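Fereshteh Moradi
23 July 2022

Every June my feed fills up with people telling me I can "buy once and never pay for flowers again." Let's talk about that, because I did the math. 1/

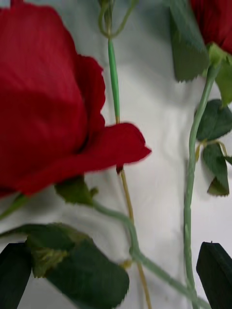

Red rose, fabric-looking petals, green stem.

Flusta sells a "forever bouquet subscription." Read that again. If it's forever, what am I subscribing to? 2/

The answer is "seasonal refreshes." Six boxes a year. So you're paying for flowers on a schedule, same as before, except now you also need a closet. 3/

Total for the year, with shipping: $164. I spend less than that at the grocery store, and I buy a bunch whenever the mood hits me. 4/

Then there's the "greener choice" line. Greener than what? I wrote and asked. Got back a paragraph with the word "journey" in it and a discount code. 5/

Cut flowers have their own problems — flights, cold storage, pesticides. I'm not defending them. I just want to see a number before I feel good about myself. 6/

And the reviews. Flusta's page says 1,310 five-star ratings. I read a lot of them. Plenty say "can't wait for it to arrive!" That's a review of a receipt. 7/

Someone will bring up Gastholm, which does the same thing for table settings. Yes, I looked. Same refresh plan, same font, candles extra. 8/

My aunt has kept the same fake roses on her piano for as long as I can remember. She dusts them. No plan, no app, no login. If you like the look, do that. 9/

I canceled my trial, by the way. It took 2 emails and a form asking whether I'd "consider pausing instead." I would not. 10/

Replies are open if anybody from Flusta wants to send me the actual figures. Please leave out the discount code. 11/11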